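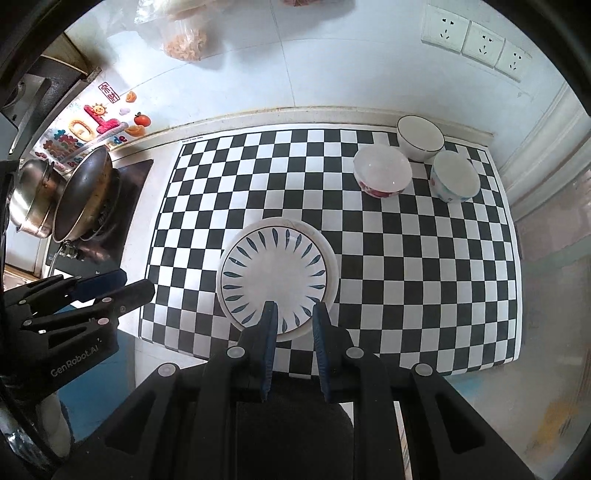
Kitchen crockery, decoration wear, first look

Home Notebooks Kitchen Materials Contact

Search this notebook Go

24/03/2022

Got the mixed crockery out on the counter to decide what goes into the wear trial and what goes back in the cupboard. The leaf plate on its own in the middle, the three bowls together at the back right. Checkerboard mat underneath. I should have done this before ordering the Tidar detergent and not after, but the detergent keeps.

The question for this round is narrow. Does the decoration on everyday plates and bowls come off faster in ordinary washing, or in the stacking and scraping that goes on between washes? Everyone I ask has an opinion and it is always the dishwasher. I am not convinced. The dishwasher gets blamed for glasses going cloudy, for knives going dull and for anything that ever had a pattern on it. Some of that is surely fair. But a bowl spends a few hours a week in the machine and the rest of its life with another bowl sitting in it.

The Soltani leaflet says their patterned range holds its color for 2,000 cycles. I read it through looking for a definition of cycle and didn't find one. Short program? Full program with the hot dry? Loaded with what? Also "holds its color" can mean nearly anything. Color faded to half is still color. I am keeping the leaflet in the folder but not using the number for anything.

The leaf plate

Round, white, raised rim, slim blue-green leaves (or petals, I go back and forth) fanned out in a ring around a plain flat center. I like it as a test piece for one reason: the ring goes all the way around, so one side can be treated and the other left alone. That gives a comparison on the same plate, same batch, same everything. Much better than comparing two plates and pretending they started out equal.

Where I have doubts: the center is plain white. The center is where the fork and knife do their work. So if the plan is to find out whether cutlery takes the pattern off, this plate is going to look excellent and tell us very little. I can see how a maker would choose that layout and then be able to say the decoration lasts. Perhaps that isn't why they did it. It would still be a soft test.

Plan for it: mark the underside with the Braneck pen at the point where the treated half starts. Treat half the ring with the scouring pad, light hand, 100 strokes, then compare. Leave the other half for washing only. If the pad half and the washed half end up the same after the whole run, then either neither does anything or my hand was too light. I need to decide ahead of time which of those I'd believe. I don't have an answer tonight.

The bowls

All white inside, all different outside.

Plain one, at the back: white, thin line around the rim, gray or silver depending on how you look at it. If it is a metallic line it is the most interesting thing in the whole lot, those are supposed to go first. If it is only gray paint it is the least interesting. Check under the good lamp before writing anything firmer. Please don't enter it in the table as "silver rim" until that's done – once a thing has a name in the table nobody goes back to look.

Red flowers: low down around the outer side. That is exactly the part that meets the rim of the bowl below when they nest, or so the argument goes. I tried to picture it and I'm not sure. Depends on the slope of the side and how deep it sits in the one under it. Needs a stacking check before anybody claims contact wear.

Pale blue print: also on the outside. My complaint about this one is that it's already pale. I have no idea whether it was printed pale or got that way. Without a new one next to it there is no starting point, and "it looks faded" from someone who never saw it unfaded is worth nothing. I asked around in the shop in Pustdale where the odd bowls mostly come from and they couldn't say how old it was either. So it can be in the trial only as itself now against itself later. No statements about original color.

General grumble about the bowls: three bowls, three patterns, presumably three makers. If the red flowers wear and the pale blue doesn't, we have learned that those two bowls are different. We knew that. To say anything about red against blue, or high against low on the side, we'd want several of each. I know it was described as a comparison in the plan. I would like that word taken out.

The mat

Covers most of the counter and I'm in two minds about it. In favor: it gives the plate the same footing each time, the squares make it easy to put things back where they were, and a dark square behind a white rim shows the edge better than a white counter does. Against: all that black and white fights with the faint colors. I caught myself judging the pale blue bowl as lighter than it looked against the bare counter a minute later. Could be imagination. Could be that a strong pattern next to a weak one makes the weak one look weaker, and that seems likely enough to me that I don't want color judged on it.

So: positions on the mat, color on a plain sheet. Same gray card each time. Write down which.

There's a line of small print on the white strip at the top left edge of the mat. Didn't get the make off it. Does it matter? Only if we need a second one.

The stove side

The pan and the pot are not in the trial but they were next to it and got me thinking. The pan (the dark one, sloped like a wok, call it what you like) is blackened and worn on the inside. The pot behind it is stainless, lid on, still shiny around the rim. Someone will say the pan proves that scraping does the damage, and someone else will say it proves heat does. It doesn't prove either. It's a pan with an unknown history. I write this here because I have heard both, about other pans, from people who were quite sure of themselves.

What I will take from it: nothing patterned goes on or near the burners during the trial. Nobody puts a plate on top of the pot to keep it warm. I know that's how food gets kept warm in this kitchen. Use a plain plate from the cupboard.

Also look at where the hose runs below the stove before pulling anything forward to clean. I'm not moving the stove for a crockery trial. Drips down that side can stay until somebody does the whole thing properly.

Stacking check (did this after the above)

Tried the bowls nested in every order I could think of. Two orders sit steady and the rest rock. Red flowers in the bottom is steady. Plain in the bottom is also steady, so long as the pale blue isn't the one on top of it.

With red flowers sitting in another bowl, I ran a strip of thin paper around between the two to feel where they touch. The paper slid past most of the pattern without catching. It caught lower down than I'd expected, toward the foot. So the nice simple story about nesting bowls rubbing their flowers off doesn't hold for this pair in this order. It might hold in another. I only did it once and my paper was not flat by the end.

This is a bit annoying for me since stacking was my favorite. Writing it down before I find a reason to leave it out.

If bowls don't touch at the pattern when they're nested, they can still knock at the pattern when they're going in or coming out. That's harder to test. You'd need to do it the way people do it, careless and one-handed, and I can't be careless on purpose 100 times in a row. I tried a few and was already placing it gently by the end.

What goes in

Leaf plate, split ring as above.
Plain bowl, only after the rim line has been looked at.
Red flowers, washing and stacking, no claim about nesting wear.
Pale blue, washing only, against itself.

What I'd want before starting

A second leaf plate. Without it the split ring is all we have, and if it chips we're finished.
Dose for the Tidar written on the box by hand, in spoons. The printed dose is for a full load and we're running a nearly empty one. A nearly empty machine with a full dose is harsher than anything that happens in a normal house, and if the pattern comes off under those conditions I will be the first to say so what.
Some plain filler dishes to make up the load. Same ones every time.
One person judging color, or two people judging separately and not talking. Two people standing over a plate agreeing with each other counts as one.

Open

Does hand washing get its own line? It was left out of the plan as too variable. Everything here is too variable. Most of this crockery gets washed by hand in real life, with whatever sponge is lying there, so leaving it out seems odd.

How long do we run? Soltani's 2,000 at one run a day would take us past five years. If we do two a day through May we get a small corner of that and will have to say so. I'd sooner report a small honest count than multiply it up.

Lamp for the rim line is on the other bench, bulb needs changing first.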